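Bench notebook, front room
July 12, 2018

White table day. I've been putting this off since the shelves went up, and Kyung-hwa finally said what everybody was thinking, so I got a stack of the blue cloths out of the drawer and made a morning of it. Writing it all down so the next person doesn't have to start from zero (and so I remember what I said I'd buy).

A bit of background for anyone reading later. The table is the white one with the rounded corners that came over from the Sibiya building in April. Nice matte top, wipes down easily most of the time, but matte means anything dark sits on it and shouts at you. Tamsin uses it for layouts, Bheki uses it for everything, and I mostly use it for lunch, which I'm not proud of.

The one thing I really wanted to deal with is the thin dark streak toward the left side, plus the little dark dot just below it. I had it down as a pencil line. Bheki says scuff from a box corner. Sumeya thinks it's marker, and she does own most of the markers, so that carries some weight! There's a faint gray smudge too, a wide one, running from the streak over toward where the cloth was lying. I only noticed it once I got down low and looked across the top with my cheek practically on the table.
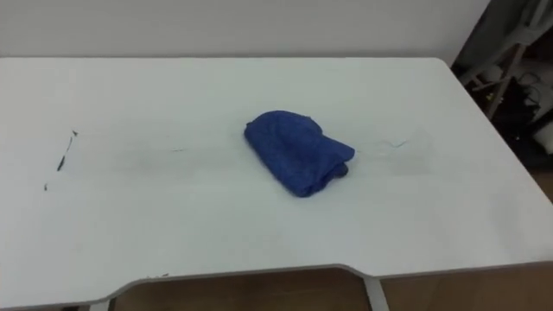
Cloths

We have 16 of the blue ones left, all from the same Ukholm pack. I like them a lot. They're soft, they hold on to crumbs, and they're big enough to fold into a decent pad. What I don't like is what they leave behind. Pale fibers on a white table are nearly invisible until the light hits them, and then you can't stop seeing them. Sumeya wants to wash the whole batch twice before we use any more of them, no softener. Fine by me, she has the better washing machine.

Folding versus bunching — we had a long and fairly silly argument over this. Chantelle is a folder. She squares the cloth up, uses one face, flips it, refolds, and gets a fresh side each time. I bunch. Bunched gives you more push in one spot and it suits a small stubborn mark, but you lose track of which bit is dirty and you end up smearing the gray stuff back where you just were. So I'm coming around to her way for the general wipe and keeping mine for spots. She'll be unbearable.

Also, please leave the folded one flat on the left side when you're done, well back from the front edge. If it hangs over the front it gets leaned on, and I've had blue fluff on every shirt I own this month. 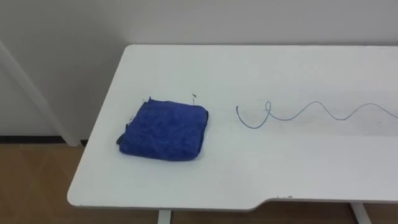
I'd also like us to agree on the thin wires. They wander over the right half of the table in waves, and whoever is wiping either lifts them with one hand or goes around them and leaves a dusty outline of every bend. I lifted. It takes four seconds. Kyung-hwa has some Pravov clips in her desk that stick on underneath, and she says she'll part with a few if we ask nicely.

On method, I went right to left with the bunched cloth, slow, pressing down the whole way, so that I'd come at the streak from its clean side and wouldn't drag whatever it is back across the good part. Six passes is where I'd stop with a dry cloth. After that you're polishing your own feelings. Next up would be the Astunum spray, one squirt on the cloth and never on the table, with the wires well out of the way first. Tamsin has a melamine sponge somewhere but I'm nervous about that on a matte top, it could leave us a shiny patch and then we'd have two problems.

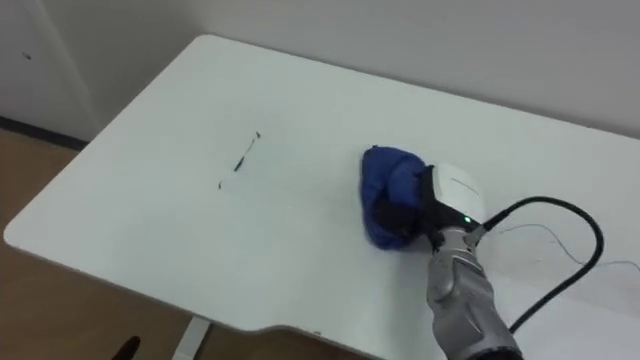
To do

Sumeya: take the cloths home, wash twice.
Kyung-hwa: clips, four if she can spare them.
Bheki: find out what the top is made of before anybody gets near it with the sponge. The delivery note should be in the Sibiya folder, item 399 I think.
Me: buy a small lidded bin for used cloths, and eat lunch somewhere else.
Chantelle: show me the fold again. I lost it at the second flip.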